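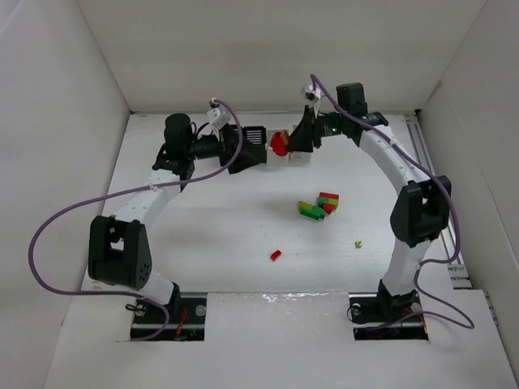

마투시 미할리크는 노견 루로프의 밥그릇을 싱크대에 내려놓았다. 사료가 절반 넘게 남아 있었다. 7월까지만 해도 그릇 바닥을 핥던 개였다.

동물병원은 렐게이트 762번지에 있었다. 수의사 말린 길은 루로프를 저울에 올리고 숫자를 적었다. 18킬로그램. 지난번보다 줄었다.

"이빨이 아픈 거예요. 어금니 네 개를 빼야 합니다."

"나이가 많은데 마취를 해도 됩니까?"

"피 검사부터 하죠."

루로프는 진찰대 위에서 하품을 했다. 입 냄새가 심했다. 마투시는 그동안 그게 늙은 개 냄새인 줄 알았다.

집에 돌아와 그는 사료를 미지근한 물에 불렸다. 십오 분쯤 기다리라고 했는데 루로프가 부엌 문턱에 앉아 계속 쳐다보는 바람에 조금 일찍 내주었다. 개는 왼쪽으로만 천천히 씹었다. 가끔 알갱이가 바닥에 떨어졌고, 마투시는 그걸 주워 다시 그릇에 넣었다.

달력의 수술 날짜 칸에는 '물도 금지'라고 적었다. 글씨가 칸을 넘어갔다. 루로프는 그릇을 비우고 물을 마신 뒤 현관으로 가서 목줄 아래에 엎드렸다.

"지금 나가자고?"

꼬리가 바닥을 두 번 쳤다. 그는 외투를 다시 입었다.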